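Ticket 1683: Greifer öffnet nach Griff an Strickware nicht, Arm meldet Schleppfehler Achse 5
Projekt: Flunar, Wäschesortierung und Faltzelle
Standort: Stollport, Zelle 2
Gemeldet von: Wilson Lozano
Bearbeitet von: Yhon Ñahui
Priorität: hoch (Stillstand)
Status: gelöst, Nachbeobachtung läuft
Komponenten: Greifer, Backenpolster, Greifersteuerung Clamus, Ablaufsteuerung

Fehlerbeschreibung (Lozano)

Der Greifer schließt auf einem Textil, der Arm hebt an, danach kommt kein Öffnen mehr. Die Steuerung quittiert den Öffnungsbefehl, die Istposition der Backen bleibt stehen. Nach Ablauf der Wartezeit fährt der Arm trotzdem zur nächsten Position weiter und zieht das Teil mit. Beim dritten Auftreten hat sich das Teil an der Tischkante verfangen, Achse 5 ging mit Schleppfehler in Halt. Kein Personenschaden, niemand im Schutzbereich. Am Arm keine sichtbaren Schäden.

Der Fehler tritt nur bei Strickware und Sweatstoff auf. Hemden und gerollte Socken laufen durch. Neustart der Greifersteuerung behebt den Zustand bis zum nächsten Auftreten. Stromlos lassen sich die Backen von Hand aufziehen, allerdings schwergängig.

Häufigkeit: viermal in der Frühschicht, davor seit der Wartung im Oktober nicht beobachtet.

Rückfrage (Ñahui)

Bitte nachreichen:
- Logauszug der Greifersteuerung ab dem letzten Schließbefehl
- eingestellte Schließkraft und Haltestrom
- Stand der Backenpolster (Alter, letzter Wechsel)
- Aufnahme der Handgelenkkamera während des Griffs

Zelle bis zur Klärung nur im Einrichtbetrieb mit reduzierter Geschwindigkeit fahren. Automatikbetrieb bleibt gesperrt.

Antwort (Lozano)

Log liegt im Ticketordner. Schließkraft steht auf 50 Prozent, Haltestrom laut Parametersatz 155 mA. Polster sind bei der Wartung getauscht worden, Lieferung von Valderrama, Zyklenzähler seitdem bei 3.000. Aufnahme der Handgelenkkamera anbei. Bestückung wie im Standardtest.

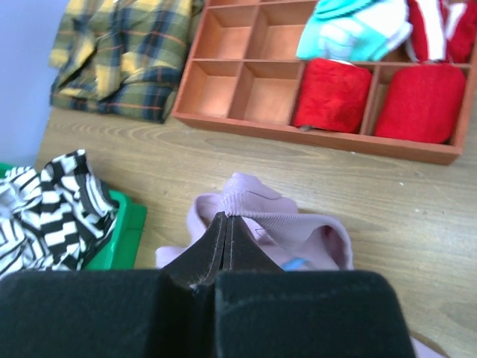 Handgelenkkamera, Zelle 2: Greiferspitze geschlossen am fliederfarbenen Strickteil, dahinter der Fächereinsatz.

Analyse (Ñahui)

Zum Griff selbst: Die Spitze fasst das Teil in der Mitte des Stoffhaufens, die Backen liegen vorn aneinander. Der Griffpunkt ist für diese Textilklasse zulässig. Das gestreifte Teil am grünen Behälter endet links vor dem Griffbereich, ein gleichzeitiger Griff zweier Teile scheidet auf dieser Aufnahme aus. Einen Planungsfehler schließe ich damit als Hauptursache aus. Über den Zustand der Mechanik hinter der Spitze gibt die Aufnahme keine Auskunft.

Zum Log: Nach dem Schließbefehl fällt der Motorstrom nicht auf den Haltewert ab. Er bleibt auf dem Niveau der Schließphase, bis die Temperaturüberwachung der Endstufe eingreift. Sie sperrt die Ansteuerung in beide Richtungen. Der Öffnungsbefehl wird auf Protokollebene angenommen und mit OK quittiert, an der Endstufe aber verworfen. Die Ablaufsteuerung wertet nur die Quittung aus und nicht die Istposition.

Damit liegen zwei getrennte Fehler vor:

A) Umschaltung auf Haltestrom erfolgt nicht.
B) Ablaufsteuerung gibt die Weiterfahrt ohne Prüfung der Backenposition frei.

B ist der sicherheitsrelevante Teil und wird zuerst behoben.

Prüfschritte

1. Parametersatz ausgelesen. Haltestrom 155 mA bestätigt. Umschaltbedingung: Backengeschwindigkeit unter Schwellwert für die eingestellte Dauer.

2. Schließen ohne Textil, zehn Wiederholungen. Umschaltung jedes Mal korrekt, Öffnen ohne Befund.

3. Schließen auf Hemdstoff, zehn Wiederholungen. Ohne Befund.

4. Schließen auf Sweatstoff, doppelt gelegt. Beim sechsten Versuch bleibt die Umschaltung aus. Die Istposition kriecht nach dem Kontakt weiter, die Geschwindigkeit pendelt um den Schwellwert. Der Zeitzähler wird dadurch laufend zurückgesetzt.

5. Backen stromlos von Hand bewegt. Schwergängigkeit auf den letzten Millimetern vor Geschlossen. Polster abgenommen, Bewegung frei. Polster wieder aufgesetzt, Schwergängigkeit wieder da.

6. Führung geöffnet. Faserflug an der Innenseite der rechten Backe, verdichtet. Zusätzlich steht die Unterkante des rechten Polsters über und streift am Gehäuse.

7. Führung gereinigt, alte Polster aus dem Lager montiert, Schritt 4 wiederholt. Kriechen geringer, Umschaltung in allen zwanzig Versuchen erfolgt.

Ursache

Zu A: Nachgiebiges Textil und Reibung am überstehenden Polster führen zusammen zu einer langsamen Restbewegung nach dem Kontakt. Die Umschaltbedingung ist dafür zu eng parametriert. Der Faserflug verstärkt den Effekt. Die neuen Polster passen im Lochbild, die Unterkante ist aber länger als bei der vorherigen Charge.

Zu B: Fehlende Positionsprüfung im Ablauf. Der Fehler bestand schon vorher und ist bisher nicht aufgefallen.

Maßnahmen

- Ablaufsteuerung: Weiterfahrt nach Öffnen nur bei Istposition im Fenster „offen“. Sonst Halt mit Meldung „Greifer nicht geöffnet“, Freigabe nur durch Bediener.
- Clamus: Umschaltung zusätzlich über Zeitgrenze nach dem ersten Kontakt. Spätestens dann wird auf Haltestrom geschaltet, unabhängig von der Restbewegung.
- Clamus: Sperre der Endstufe wird als eigener Fehlercode gemeldet. Die Quittung auf den Öffnungsbefehl ist in diesem Zustand negativ.
- Polster der neuen Charge gesperrt, Reklamation bei Valderrama angelegt. Bis zum Ersatz alte Polster verwenden.
- Wartungsplan: Führung bei jedem Schichtwechsel absaugen. Keine Druckluft, die Fasern wandern sonst in die Lagerung.

Rückmeldung (Lozano)

Neuer Ablauf eingespielt. Meldung durch Abziehen des Greifersteckers im Einrichtbetrieb provoziert, Arm bleibt stehen, Freigabe nur am Bedienpult möglich. Nach dem Wiederanstecken musste die Greifersteuerung neu referenziert werden, das steht so nicht in der Anleitung. Bitte ergänzen.

Noch eine Beobachtung: Bei sehr dickem Bündchenstoff dauert der Griff jetzt spürbar länger als vorher. Stört den Takt nicht.

Antwort (Ñahui)

Referenzierung ergänzt, Abschnitt „Wiederanlauf nach Steckerverbindung“. Die längere Griffdauer kommt von der Zeitgrenze, der Wert ist vorerst großzügig gewählt. Ich passe ihn an, wenn Daten aus dem Dauerlauf vorliegen.

Achse 5 nach dem Schleppfehler geprüft: Referenzlage stimmt, Bremse hält, kein Spiel am Flansch. Automatikbetrieb in Zelle 2 ist wieder freigegeben, zunächst mit reduzierter Geschwindigkeit beim Abheben.

Offen

- Ersatzpolster von Valderrama, Liefertermin fehlt
- Zelle 1 auf denselben Softwarestand bringen (Lozano)
- Zeitgrenze nach Dauerlauf nachziehen (Ñahui)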